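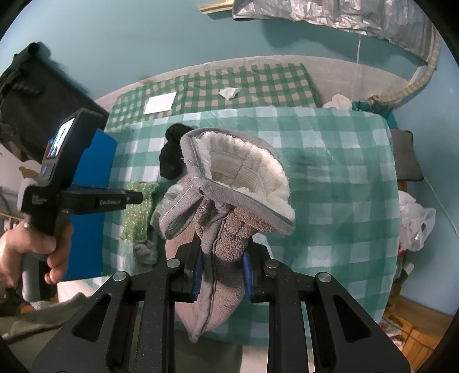
3.2 What ends up on the bed, and what ends up in the box

I spent most of May asking people in Ultach how they sort the small things in a bedroom, and the first thing I learned is that the bed is the work table. Boots, socks, tissues, plastic bags, it all lands on the bedding before it goes anywhere else. I do it too, so I can't be snooty about it! We visited 17 homes, and in 10 of them the sorting started on the bed even when there was a perfectly good table nearby.

Winter footwear was the item people had the strongest feelings about. A fleece-lined boot is bulky, it won't stack, and it sheds fluff on whatever it touches (ask my own sweaters). Most people told us they keep boots apart from clothes, usually in a bag, and one household in the Pitine blocks said boots get a cardboard box of their own once the weather turns. Socks went the other way. They get rolled or balled up and dropped wherever there is a gap, and people rarely call that packing at all — it's just "putting them in."

In our notes we call these gap items. Socks are the classic case, but small towels and scrubbing pads behave the same way, and that surprised me, because I'd expected cleaning things to be kept well away from clothing. They mostly weren't. Figure 2 shows a fairly typical mix. 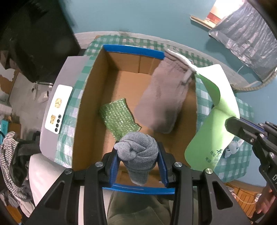
Figure 2. An open cardboard box on a checkered cloth, with a green mesh scrubbing pad and a folded grey towel inside, and a rolled grey knit sock held over it.

Five households said they put a towel in early so that later things have something soft to land on, which I liked a lot and have since copied. The others had no rule that they could name. When we asked them to repack the same box a week later, the towel moved and the socks moved, but the scrubbing pad tended to go back on the bottom.

Plastic bags were harder to code. Feto's earlier checklist treats a bag as trash unless it has something in it, while the Chuensuk version counts every bag as a container. Neither one fit what people told us. A bag might be trash in the morning and the boot bag by evening, so we gave bags a category to themselves and came back to them at the second visit, some 8 days later on average. By then most had a job, and the ones that didn't were usually folded up inside another bag.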